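Towel task -- teaching the first fold

Club arm only, not the Rimik one. Lay the towel flat on the felt, care label facing you. Slow speed, 18 percent. Fingers a bit open, bring them down at the far edge, stop when the tips touch. Then close and lift 9 cm. Save the waypoint!! Lost mine twice.

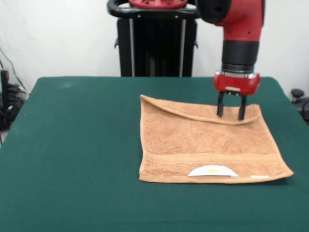
Fingers down at the back edge, towel flat.

If it grabs nothing, go 2 mm lower and try agian. Grabs felt too? Back up. Do the full run at least 26 times before you change anything else -- log every miss in the Dikby sheet. Questions to Fares Hourani.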